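Travamico TB-2 Cabling Bench
Small network hardware bench with three-sided enclosure

Home / Workbenches / Enclosed benches / TB-2

Overview

The TB-2 is a bench-height work surface for staging, patching and port-checking small network hardware: desktop switches, media converters, compact routers and patch leads. It is supplied as a top with a light gray wall enclosure on three sides and an open front. The walls are joined by aluminum corner posts. The top is a pale light blue, chosen for contrast against dark equipment housings and black cable.

The bench is sold by Rekeo as a complete assembly or as a top and wall kit for mounting on an existing frame. Power distribution is by Voltden and is ordered separately.

Work surface

The top has a matte finish with low glare under overhead lighting. It can be wiped with a damp cloth and a neutral cleaner. Solvent cleaners will dull the finish and should be kept off it. Marker pen can be removed with isopropyl alcohol if treated the same day.

Maximum distributed load is 80 kg. Point loads, such as a vise or a clamp foot, need a spreader plate under the contact area. Fixtures can be bolted through the top along the front zone, where the substructure is reinforced. Drilling outside this zone voids the load rating.

Switches without rubber feet will slide on the matte surface when a stiff lead is plugged in. For repeated insertion work, use the optional non-slip pad or hold the housing in a fixture.

Enclosure

The walls keep coiled leads and loose connectors on the bench and give a plain background for visual inspection of port markings. Wall panels lift out of the posts after the top caps are removed. Two people are advised for the rear panel.

The corner posts accept standard slot nuts. Lamp arms, label holders and hook strips can be fitted at any height on the inside face. Maximum load per post is 2 kg – heavier items belong on the frame.

Cable handling

Most faults found on a staging bench come from the leads and not from the equipment. The following practice is recommended for use with the TB-2:

Keep one color per function. Stock leads are offered in blue, orange, red and black. A common arrangement is blue for the lead under test and orange for spares.

Keep spare leads coiled and toward the back or side of the top. Coils should be laid flat and not hung from a plugged connector.

Leave slack at the port. A lead should leave the switch in a wide curve before it turns toward the bench edge. A tight bend directly behind the plug loads the latch and can give an intermittent link.

Run permanent wiring in slotted duct. White slotted duct can be fitted along the front. Covers snap off for access. 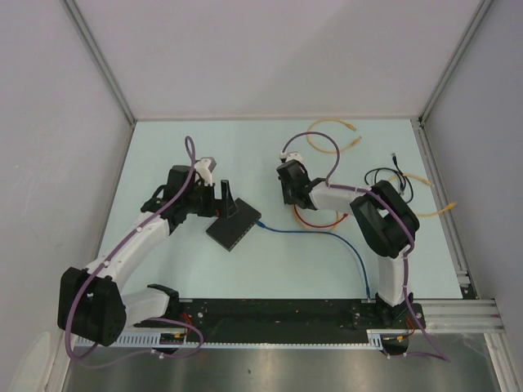 Network switch with blue Ethernet lead connected. Orange, red and black cables at right; white slotted duct along the front.

The duct is not included in the base assembly. It is cut to length on order, and the fingers can be broken out by hand wherever a wire needs to leave. Break them at the score line and remove any burr, particularly where thin single wires pass through. Fill should not exceed 40 percent of the duct cross-section if wiring is likely to be changed later.

Switch staging

The usual sequence at this bench is as follows.

Place the switch on the top with the ports accessible and the housing label readable. Check the housing for dents and the port openings for bent contacts. Connect the test lead and press until the latch is heard. Pull lightly on the cable jacket to confirm that it is seated. Connect power last. Record link status for each port before moving the lead.

When finished, disconnect power, release the latch fully and withdraw the plug in line with the port. Withdrawing at an angle is the main cause of broken latch tabs. Leads with a broken tab should be scrapped – they will seat, but they will not stay seated.

Grounding

The standard top is not static dissipative. For work on open housings, order the TB-2D version or fit a grounded mat. The aluminum posts are not bonded to each other in the standard assembly and must not be used as a common ground point. A bonding kit with lugs and green-yellow conductor is available.

Included

Top with reinforced front zone
Side wall panels, 2
Rear wall panel
Aluminum corner posts with top caps
Hex key and slot nut set
Assembly sheet

Options

TB-2D static dissipative top
Slotted duct, white, cut to length
Non-slip pad
Bonding kit
Hook strip for coiled leads
Voltden power strip, rear mounted
Lead set, mixed colors

Assembly notes

Fit the posts loosely, insert the rear panel first, then the sides, and tighten from the bottom up. Overtightening the lower slot nuts will bow the panel. Retighten after one week of use. The frame must be level before the panels go in; a twisted frame will show as a gap at the top of one corner.

Panels scratched in transit are replaced if reported with the delivery number within 40 days. Scratches from leads and connectors in normal use are not covered.

Compatibility

Posts from the earlier Mitsotakis-Vlachou wall kit use a narrower slot and will not accept the current nuts. An adapter strip is stocked. The earlier panels fit the current posts without modification.

Technical contact: Morena Costa, bench systems
Orders and spare parts: Gwion Mathias
Page revised 2024-07-22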